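Two hundred towels

I spent Tuesday folding towels for money, or for gift cards, which is how Drendton pays people who come in to teach its machines. You hold a gripper with a trigger and a little camera on it, do the chore with that in place of your hand, and later a robot arm is supposed to have picked up the knack. The job sheet asked for 200 folds. I signed up mostly to see if I'd stop rolling my eyes.

I did not stop rolling my eyes.

The man from Drukon, who make the grippers, gave us a short talk first. He said the word "natural" a lot. Fold the way you would at home, he said. At home I have ten fingers and I do it while watching TV. With a gripper you have something closer to a pair of salad tongs, and you learn pretty fast that the trick is to pick a corner, commit to it, and let the weight of the cloth do the rest. By lunch I had a style. It was not the style I walked in with, so whatever the robot learns from me, it won't be how I fold towels.

My station had the plaid kitchen cloths, off-white and grey with dark blue stripes. I got to know those stripes very well. If the blue lines match up when you bring the edges together, the fold is probably square. I used that all day without thinking. Does the robot get that too, or does it just get my wrist moving left to right? I asked, and was told the model "figures out what matters."

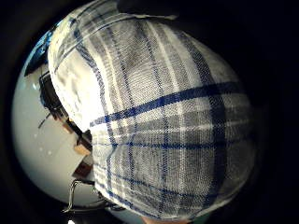
How long does it take before the robot can do it alone?

Depends who you ask. Drukon's brochure says up to 4 hours of showing. Alžběta Kadlec, who ran our room and has been at this since the old Hatuvbridge site, told me she'd want weeks of it, from a lot of different people, and then she'd still want to stand next to the thing with her hand on the switch. I know which of them I believe.

To be fair to them, I did see it work. After lunch they ran an arm on the folds from an earlier group. It got through 2 towels nicely, slow but tidy, and people clapped. The third one it grabbed by the middle and held up in the air like it was waiting for a bus. Somebody reset it and we all went back to our tables.

What bugs me is the way the good runs get talked about. MacBrayne had a clip going on a loop in the lobby, same towel, same table, same lighting, perfect every time. Give it my bathroom towels, the ones with the torn loop and the kid's swim shorts rolled up inside, and then show me the clip.

I also don't love that bad folds get thrown out. I dropped plenty. Each time I was told to mark it and start over, so all the fumbling and fixing, the part I'd call knowing how to do it, goes in the trash. Alžběta said some teams do keep those. Ours didn't.

My wrist is sore and I have a gift card for a store I never shop at. They've asked me back for socks.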